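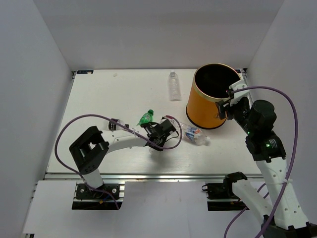

Dirwood Household Forum > Trash and Recycling > Caps on or caps off?

gilbert_east
Moved to Dirwood in June and I'm still getting notes on my recycling. First note said caps off. I took the caps off. Second note said loose caps jam the sorter, please put them back on. I now own a bag of 40 caps and no bottles. What is everyone doing?

Dadine1003
Caps on. Squash the bottle first, then screw the cap back so it stays flat. The leaflet says so on the back, in the gray print meant for hawks.

Sizwe Gumede
Caps off at our building, and they mean it. We have a separate jar by the mailboxes. So it depends who picks up on your street, and I'd call them before taking Dadine's word for it.

Dadine1003
The leaflet's word, Sizwe. I only read it out loud.

irau_irene
What about labels? I peel mine. It takes all evening and my husband has started eating in the other room.

Sizwe Gumede
Leave the labels. Paper, plastic, whatever. Rinse the thing and move on with your life.

gilbert_east
Follow-up: colored ones. I have small green bottles that held some kind of juice shot. Same bin as the clear?

Dadine1003
Same bin. If it's plastic and it's a bottle, in it goes.

mopbucket29
Disagree. My sister's pickup wants clear only and leaves the green ones on the curb, standing up in a row, like a warning to the others.

Dadine1003
Your sister lives two counties over.

mopbucket29
She does, and her curb is very tidy.

irau_irene
Does the bin itself matter? I bought a nice one with a lid and now everybody who visits puts banana peel in it.

Sizwe Gumede
Lose the lid. People see bottles, they add bottles. With a lid it's just trash with better manners.

gilbert_east
Called the pickup office. Caps on, labels on, green is fine, and the first note was meant for my neighbor. Anyone want 40 caps?

irau_irene
What colors?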